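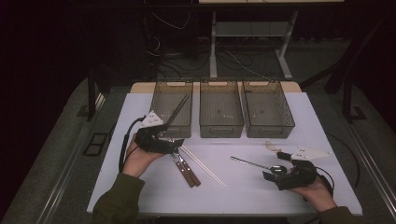 Sorting station with three mesh baskets, tongs, chopsticks and a metal spoon, worked with two hand-held grippers.

Frequently Asked Questions: Dremska Utensil Sorting Study

What does the study measure?
Whether a two-arm policy trained only on demonstrations from hand-held grippers can sort long, thin utensils into baskets, and how much of its performance depends on the order in which the demonstrator picked them up. The second question is the main one. Earlier work in our lab treated pick order as noise, and we wanted to know what it costs.

Where do the demonstrations come from?
From people holding a gripper in each hand at a table. No robot arm is involved at this stage. Each gripper carries a marker plate, and the plates are used to recover the position and orientation of the gripper over time. Jaw opening is logged on the device and sent over the cable.

How many demonstrations are in the data?
The released set has 1436 episodes. One episode covers the sorting of one layout and ends when the demonstrator returns both grippers to the front of the table. Episodes in which a marker plate was lost to tracking for more than two seconds were removed before this count was taken.

Why utensils?
They are long relative to the jaws, and the place where they are held decides whether they can be put down in a basket at all. A spoon taken by the head leaves the handle free to swing. Chopsticks may be taken as a pair or one at a time, and demonstrators disagree on which is better. Tongs have two arms that can move against each other during the lift. A block or a cup does not bring out these differences.

Which basket does each item go to?
The assignment is fixed within a session and changed between sessions. The policy receives it as a short text instruction. We do not use color or labels on the baskets as a cue.

Is the basket position fixed?
No. The baskets are set down by hand before each session and are not aligned to a template, so spacing and angle vary. Within a session they are left where they are unless a demonstrator knocks one, in which case the episode is kept and the new position stands. Juwita Ong's notes on this are included with the release under "session remarks."

What is meant by "fixed order" and "free order"?
In the fixed-order condition the demonstrator was told which item to pick first, second and so on. In the free-order condition the demonstrator chose. Both conditions use the same people, the same items and the same station. The two halves of the data are equal in total recorded time. They are not equal in number of episodes, as free-order episodes tend to be shorter.

What is the main result?
The free-order policy completed more layouts than the fixed-order policy when an item was moved by hand during execution. On undisturbed layouts there was no difference we would defend. Each policy was run on 100 layouts per test condition, with the same starting positions for both.

Our reading is that free-order data contains more cases where a given item is picked with few or many others still on the table. The fixed-order policy has rarely seen, for example, the spoon alone with everything else sorted, and it tends to hover over the place where the earlier item should be. This reading is supported by an ablation, described next, but the ablation is small.

What was the ablation?
Maya Zoubi resampled the free-order data so that the pick order matched the fixed-order data as closely as possible. Most of the advantage under disturbance went away. Training was repeated with five seeds. The spread between seeds was large enough that we report each run separately and do not give a pooled number.

Do both hands do the same work?
No. Demonstrators were free to use either hand, and most used the one nearer to the item. Handovers between the grippers are present but uncommon. The policy learned to hand over only in the free-order condition, and the handovers it made were often unnecessary. We have not looked into why.

Do the grippers on the robot match the hand-held ones?
Jaw shape and jaw travel match. Weight does not. Timing is therefore rescaled at execution, and the policy runs slower than a person would. Orel, the retargeting code used for this step, is shared with our earlier papers and has its own documentation.

What happens if a marker plate is hidden from the camera?
For short gaps the pose is interpolated. For gaps over the two-second limit the episode is dropped. Gaps are most frequent when one hand reaches across the other, so the filter removes crossing motions more often than other motions. Uriel Gallardo raised this in review. We agree that it biases the data toward same-side picks, and the paper now says so.

What are the common failures?
The most common is a chopstick that slips along its length during the lift and catches on the rim of the basket. The next is a second chopstick picked up by accident together with the first - scored as a success if both end up in the correct basket, since the instruction does not forbid it. Tongs fail least often. When they do, the jaws have usually closed on one handle only.

Does the policy work on other tables?
We tested one other station, at Bindano, with a different surface height and different lighting. Performance dropped in both conditions and the ranking between them held. One additional site is not enough to claim general transfer.

Can I use the data with a single-arm setup?
Yes, with care. The streams for the left and right gripper are stored separately. Splitting an episode by hand will leave you with stretches in which the remaining gripper is idle, and these should be trimmed before training. A script for this is in the tools folder.

Are the demonstrators identifiable?
Hands and sleeves may be visible in the recordings. Faces are not recorded, and audio is removed. Demonstrators are listed by a session code only.

Will there be an update?
A second release is planned for July. It will add longer tools and a condition in which the text instruction changes partway through an episode. Item categories in the current release will not be renamed.

Who should I contact?
Hussam Nimri for the data format and download problems, Randa Twal for the training code. Please include the release number and the session code when reporting a damaged episode.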